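Idus front loader, jeans coming out with white streaks
Laundry and Fabric Care > Machines and Technique
Page 1 of 1

krautiainen
Posts: 412
I have an Idus front loader plumbed to cold only. Since January I've been getting pale streaks on dark denim, mostly along the side seams and behind the knees. Powder detergent, 40 degree cotton cycle, normal spin. The streaks brush off partly when the fabric is dry and come back after the next wash. Other darks are fine. Water here is moderately hard. Before I start pulling hoses, is this residue or is it abrasion?
Kauko

seamripper_wa
Posts: 1,087
If it brushes off it's residue. If it doesn't, it's dye loss on the fold lines. From what you've written you have both. Rinse one leg in a bucket of warm water and look at the water. Cloudy means undissolved powder. Blue and clear means indigo.

Turn them inside out, do up the fly, and drop the spin. Denim creases hard in a small drum and the outside of every crease gets rubbed for the whole cycle.

otejada
Posts: 236
Agree on the bucket test, disagree on the spin. Spin speed has very little to do with crease abrasion. The rubbing happens during the tumble phase, when the load is heavy with water and folded over on itself. By the time it gets to final spin the fabric is pinned to the drum and not moving against anything. Drop the spin and all you get is a longer drying time.

What does matter is load size. Two pairs of jeans in a drum that size is fine. Four is not, because they can't open out.

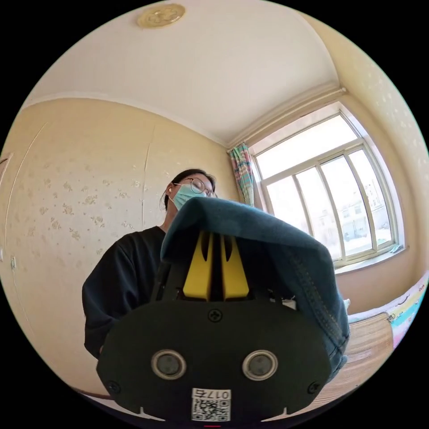

Second thing is the fill level. Most newer front loaders weigh the load dry and set the water from that. Denim takes up far more water than the dry weight suggests, so the machine underfills and the powder never fully dissolves. If yours has an extra water option, use that before you change anything else.
Olga

krautiainen
Posts: 412
Bucket test done. Cloudy first, then blue after I changed the water. So both, as predicted. There is an extra rinse button but nothing labelled extra water. Detergent is Lellunen powder, the standard one, and I fill the scoop to the line.

dunkeld_dave
Posts: 58
Which line? The Lellunen scoop has 2 of them and the upper one is for heavily soiled. I was using the upper line for years. Half that is plenty for jeans unless you work in them.

seamripper_wa
Posts: 1,087
Quote from otejada: "By the time it gets to final spin the fabric is pinned to the drum and not moving"
It's the interim spins I'm talking about. On a lot of machines they ramp up and stop between rinses, and the load drops and refolds each time. I repair and alter denim for a living and I can tell you the customers who wash at full spin bring in jeans with white lines down the outseam. The ones on low spin don't.

otejada
Posts: 236
Those customers probably differ in cycle and load as well. The refold happens whatever the speed was before it. Happy to be shown a comparison with the same jeans, same load and only the spin changed.

seamripper_wa
Posts: 1,087
I don't have one. I have a rack of jeans.

polterowner
Posts: 19
Switched from powder to liquid in my Poltero and the residue stopped in 2 washes. Didn't touch the spin. The lines that were already there stayed.

otejada
Posts: 236
They will stay. Once the indigo is off the outer yarns it's gone, and the only fix is redyeing. Liquid is a sensible change for darks. Keep the powder for whites, as the liquids don't carry oxygen bleach.

krautiainen
Posts: 412
Lower line on the scoop from now on, two pairs per load, inside out, extra rinse on. I'll run 28 litres through the cold tap into a tub tonight and time it, to rule out a blocked inlet filter.

dunkeld_dave
Posts: 58
Just pull the filter. It unscrews behind the inlet hose. Close the tap first.

krautiainen
Posts: 412
Filter pulled. It was close to fully blocked with grit and what looked like thread tape. Cleaned and refitted, and the fill is noticeably faster. First load with the new settings is on the line. No powder on the seams that I can see. The pale lines behind the knees are still there.

seamripper_wa
Posts: 1,087
Good. Now drop the spin.

lagman_parts
Posts: 740
Check the hose washer while you're in there. Lagman washers go hard after a few years and weep at the thread, and the grit may well be bits of the old one.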